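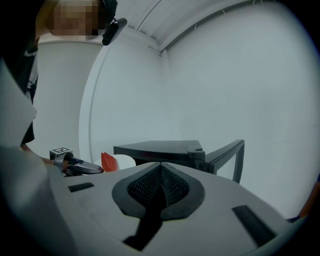 Two hand-held grippers, one of them seen from behind its neighbor.

Switching the cat to a measured diet

The vet's instruction in April was short: 11 pounds by the end of the year, down from 13, no faster. The handout that came with it gave a daily calorie target and left the arithmetic to me. These are my notes on how the arithmetic went.

The first problem was that I did not know what the cat was eating. The scoop that lives in the food bin is marked as a quarter cup. I filled it the way I normally do, leveled it with a finger, and weighed the contents on a kitchen scale. I did this several times. The lightest scoop and the heaviest differed by almost a fifth. Kibble is irregular and it settles, so the bottom of the bag packs tighter than the top. A volume measure is fine for a dog the size of a couch. For a cat, that spread is larger than the whole reduction the vet asked for.

So everything is now weighed in grams. I use a small scale with a tare button and write the number on a card taped inside the cupboard door.

The second problem was the feeder. We had a Drasum gravity feeder, which is a hopper over a tray and has no portion control at all. I replaced it with an Urgate timed unit. It drops food by turning a paddle wheel, and the app lets you set portions but does not say what a portion weighs. I ran single portions into a cup and weighed each one. They were consistent while the hopper was more than half full and came up short after that. Keeping it topped up fixes most of this. The manual does not mention it.

Wet food is easier. The can states calories per can and the net weight, and the division takes a few seconds. Dry food labels usually give kilocalories per kilogram, so divide by 1,000 to get the figure per gram. Check the bag each time you buy. The Stollaletti dry food we use changed its recipe between two bags, and the energy figure moved enough that I had to redo the card.

Treats count. I had left them out of the first version of the spreadsheet, and the first month's weigh-in showed no change. With treats taken out of the daily total, the line started to slope down.

For weigh-ins I put the carrier on the bathroom scale, zero it, and add the cat. Same time of day, 7 in the morning, before breakfast. Holding the cat and subtracting my own weight gave noisier readings – the scale rounds, and you get the rounding twice.

The current setup is two timed dry portions and one wet meal at night. The Entwistle puzzle bowl I bought to slow down the wet meal is in a drawer. It is hard to clean and the cat tips it over.

Next weigh-in is at the clinic, on their scale, and I will check mine against it.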